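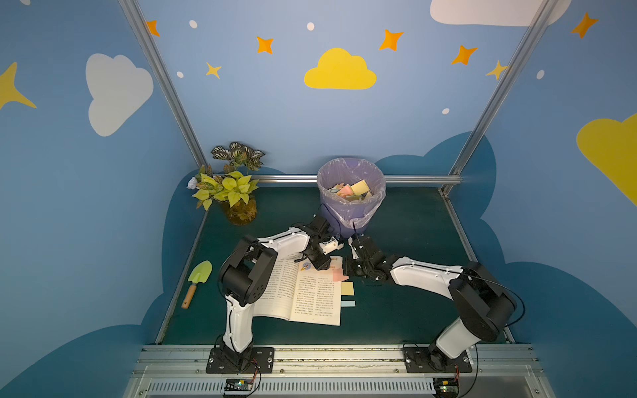
Pages are a solved problem, somebody wrote under our last post, so why are teenagers spending a whole semester on them? I have thought about that comment a lot, usually at 9 p.m. while a robot gently licks the corner of page 212 and goes home with nothing.

Two-arm page turning: grippers fight each other over the same corner

Posted by pagefault_club on Apr 15, 2026 in Fokum Community Help > School Teams

I help run the robotics club at Abbasi High. We're entering the open manipulation round at Flollano, where each team picks its own household task and gets judged on how often it works. Ours voted for "open a book to the sticky note you were asked for." I voted for sorting socks. I was outvoted by people who will not be driving the van.

Setup is a pair of Kondel arms on the front rail, one on each side, black grippers, book lying open in the middle of the table. The students record demonstrations by hand and then train a policy on them. So far we have 100 demonstrations, all by the same three students, who are now extremely good at turning pages slowly and not much else.

What happens: the right arm is supposed to lift the top corner of the right page, and the left arm is supposed to hold the book down and then smooth the page once it's over. In practice both of them head for the top edge and hang there with a sliver of air between them, like two people at a door saying "after you." Sometimes one of them goes. Sometimes they both go, and we get a clack. If the right arm does get a page, it's often a page and its three closest friends.

Things we have tried:
Slower playback. Same argument, longer.
A different book. It had thicker paper and went much better, and then the students pointed out that the judges bring their own book.
Taping the left gripper's approach path on the table. The robot does not read tape.
More sticky notes. These were for us as much as for the robot.

We also have a lot of other stuff in the booth, including a trash can, a plant and a toy trowel, left over from the team's earlier ideas. I've been told the trowel is "for variety." Should I be clearing the table, or does it help? And is there a sane way to make two arms take turns without writing the whole thing as a script? The students consider scripting to be cheating. I consider it to be Thursday-proof, as in I could go home on one.

Edit: yes, they have been told about socks.

3 replies

gripper_grump

Your demonstrations are teaching the argument. Go back and watch ten of them with only the left arm in mind. I'd bet that whoever is driving it parks it near the top edge to wait, since that's comfortable, and the policy has learned that the left arm's job is to loiter up there.

Give each arm a place to be when it isn't doing anything. Ours waits down by the lower left corner of the book, flat on the margin, holding the page it isn't turning. The left hand doesn't come up until the right hand has carried the page past vertical. Write that on the whiteboard in big letters and throw out every demonstration that breaks it, even the beautiful ones. There will be tears. We cut our set nearly in half and it got better the same evening.

On grabbing several pages at once: don't pinch the corner from above. Push the page sideways a little with one fingertip until it buckles, then pinch the buckle. Rubber on the fingertip helps. We used a piece cut from a dish glove, replaced every five sessions when it got shiny. It looks terrible and I would not trade it for anything in the Kondel parts store.

Also, use more than one book while recording. Five different ones was enough for us to stop crying when the judges handed over a cookbook. Include something with really thin paper and something that won't stay open.

Clutter: leave it, but move it between recordings. If the trowel is always in the same spot the policy may decide the trowel is how you find the book. Then somebody borrows it and your robot is lost.

mech_mom_2

Can't you just blow on it? A little fan. My son's team did this for a card dealing thing and it worked OK except for when it didn't. Also have them get some sleep before the competition, ours were up all night and put the batteries in backwards.

slowservo

Mostly agree with gripper_grump, less so on throwing things out. Before you delete anything, check that your two arms are being recorded on the same clock. We had one side lagging the other by a fraction of a second and it gave us precisely that after-you business. Tap both grippers together on purpose at the start of a recording and look at whether both joint logs show the bump at the same moment. If they don't, no amount of good manners at the whiteboard is going to fix it.

If the timing is fine, then record more, with different drivers. You don't need 1,000. We got to a decent page turn at around twice what you have, but with everybody in the club taking a shift, including the kid who turns pages like he's angry at them. His were some of the most useful ones.

And your students can have their principles and still split the job up. Train the lift and the smoothing as separate skills and let a small piece of code decide when one ends and the other starts. Ours called it "the referee" so that it wouldn't count as a script. I did not press them on it.

pagefault_club, replying to slowservo

Did the tap test. The bumps don't line up. The right arm is late, which the students had been blaming on its personality. We're redoing the cables and the logging this week and then starting over on the demonstrations, with the left arm parked on the bottom margin as instructed. The dish glove has been approved by a vote. The fan got two votes and is apparently still under discussion.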